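Brinilham furniture exchange moves to larger space, adds sorting tables

Last updated: July, 4:15 p.m.

BRINILHAM — The household goods exchange on Flema Street has moved two doors down into a former carpet store, giving it enough room to take in tables, desks and dressers again after a break of 7 months.

The exchange stopped accepting large items last winter, when its old storeroom filled up and the aisle to the back door had to be kept clear. During that time it took only boxed goods such as dishes, lamps and small tools. Residents who called about furniture were put on a waiting list, which had grown to 52 households by the time the new lease was signed.

The carpet store has a wide rear entrance and a concrete floor, so heavier pieces can be rolled straight in from the alley. Donated items are checked and cleared before they are wiped down and priced. Wooden furniture goes first, as it makes up most of the waiting list and sells fastest.

Clearing takes longer than many donors expect. Desks and side tables often arrive with things still on top of them or pushed to the back of a drawer. Staff go over each surface by hand, pick up whatever has been left, and put it in a tray marked with the number of the piece. Paper, wrappers and dried-out pens are thrown away. Keys, chargers, coins and anything with writing on it are kept for 43 days in case the donor calls. 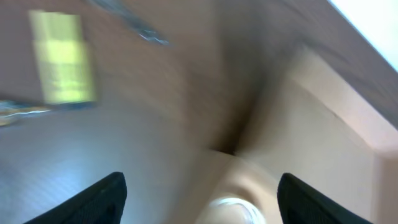
Wood surfaces are then cleaned with a damp cloth and mild soap and left to dry overnight. Sticky residue from labels and tape is taken off with cooking oil and a plastic scraper. The exchange does not sand or refinish anything. Scratches and rings are noted on the price tag, and buyers are asked to look a piece over before they pay, because there are no returns on furniture.

Prices have not changed with the move. Small tables start at $7, and most desks are priced below $52. Solid wood dressers cost more, depending on size and condition. Money from sales goes toward rent and the cost of running the pickup van, which covers Brinilham and the neighborhoods on the east side of the Ji River as far as the Fakeo bridge.

The new space measures some 825 square feet on the sales side, with a separate room behind it for sorting. The old location had one room for both, and shoppers had to step around goods that were not yet priced. A low counter now divides the two areas, and the public is asked to stay on the front side of it.

Donors can bring small items during open hours without calling ahead. Furniture must be booked, either for drop-off at the rear entrance or for pickup. The exchange asks that drawers be emptied and taped shut with painter's tape, which comes off without pulling the finish. Glass tops should be removed and wrapped separately. Loose screws, shelf pins and knobs can go in an envelope taped to the underside of the piece.

Items that cannot be accepted include mattresses, cribs, anything with active mold, and particleboard pieces that have swollen from water. Large office desks that do not come apart are also being turned down for now, as the doorway between the sorting room and the sales floor is narrower than the rear entrance. The landlord has agreed to look at widening it, but no work has been scheduled.

People on the waiting list are being contacted in the order they signed up. Those who have already gotten rid of their furniture are asked to leave a message so the next household can be called. Pickup slots for the first weeks after the move are full, though drop-off times are still open in the mornings.

The parking spaces in front of the building are shared with the laundromat next door and have a one-hour limit. Shoppers loading furniture should use the alley, which is reached from the north end of Flema Street. The alley is one-way, and trailers cannot turn around at the far end.

The old storeroom will stay in use until the end of the month for holiday decorations and other seasonal goods. It is not open to shoppers. A rack of winter coats that had been kept there has been moved to the new store and is on sale at half price.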